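Plena Tabletop Handling Set: README and collection rules

Version 2, updated 11th January

Contents

1. What is in the set
2. Rules for recording
3. Labels
4. What we throw out
5. File layout
6. Known problems
7. License and contact

1. What is in the set

Plena is a set of 1,218 recorded episodes of small robot arms doing simple jobs on a table: picking a part out of a box, putting a part into a box, moving a part from one side to the other. Each episode has video, joint positions for every arm that was powered, and one line of text saying what the task was. The work was done at two sites, Brurkeck and Fairweather, using low-cost arms with printed and bought parts.

This file covers the rules the operators worked under as well as the data. Groups adding their own episodes should follow the same rules so that the parts can be mixed.

2. Rules for recording

2.1 Before the first episode

Clamp or screw down every arm base. A base that can be moved with one hand is not ready. Home each arm and check that it returns to the same pose twice in a row.

Keep cables out of the reach of the grippers. A cable may lie on the table behind the bases. It may not cross the area where parts are handled. Cables that run along a finger must have enough slack for the finger to open all the way.

Know where the power switch is and keep a clear path to it. The operator must be able to reach it without leaning over an arm.

2.2 The work area

Boxes are open at the top and shallow enough that the fingers can reach the floor without the wrist touching the rim. Cardboard is fine. Replace a box when a wall leans or the rim is torn through.

Wipe the table at the start of a session. Dust and crumbs that collect later on may stay. Worn spots and wood grain may stay too, and we ask sites not to cover them.

Objects that are not part of the task can be left on the table if they are outside the handling area. Do not move them in the middle of an episode.

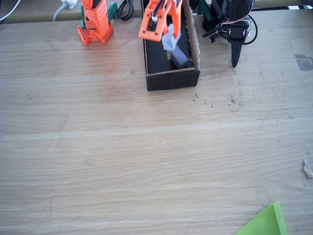

Picking from a box: orange gripper over a pale block in an open black cardboard box.

2.3 During an episode

One task per episode. Start recording before the arm moves and stop after it has been still for 2 seconds.

Hands stay off the table while any arm is powered. If a part falls where the arm can't get it, end the episode, cut power to the arms, and only then reach in.

Where two arms share a box, only one may have its fingers below the rim at a time. The other one waits clear of the box. Most of the bent fingers at Brurkeck came from breaking this rule — operators were trying to save time on the handover.

Do not correct a bad grasp by hand. Let the arm try again or let the episode fail.

2.4 Limits

Set a torque limit on the gripper before using hard parts. The value depends on the servo, so it is recorded with each session and not given here. If a finger flexes when it closes on a part, the limit is too high.

Stop for a check after every 300 episodes on the same arm. Look at finger screws, horn screws, and the wires at each joint. Write down what was tightened or replaced, even if it was one screw.

3. Labels

Every episode gets one of three labels: success, failure, or stopped. Success means the part ended where the task line says it should, and the gripper let go of it. A part that is in the right place but still held is a failure. Stopped is for episodes the operator ended early for safety or because of a fault.

Labels are given by a second person working from the video. When the operator and the second person disagree, the episode keeps both labels and is marked "split". There are 51 split episodes in this version.

4. What we throw out

We remove episodes with missing joint data, with a person's face in view, or with the wrong task line. We do not remove failures. Please don't send us a set that has had its failures taken out.

5. File layout

episodes/ one folder per episode, numbered
sessions/ setup notes, torque limits, maintenance log
labels.csv episode number, label, second label if split
tasks.txt every task line used, one per row

Files can be read with the Joltosance loader or with any ordinary CSV and video tools. Joint angles are in degrees. Gripper values run from 0 (closed) to 100 (open).

6. Known problems

Early Fairweather sessions have a short delay between video and joint data. They are marked "lag" in the session notes.

Light-colored parts are hard to see under the Fairweather lamps, and several of the split labels come from that.

Task lines were written by different people. "Take out", "pick", and "remove" all mean the same thing here. A cleaned-up list is planned for April.

Lighting was not controlled at either site.

7. License and contact

Free for research and teaching. Ask before using it in a product. Report bad episodes through the issue tracker and give the episode number, the label you expected, and the time in the video where the problem starts.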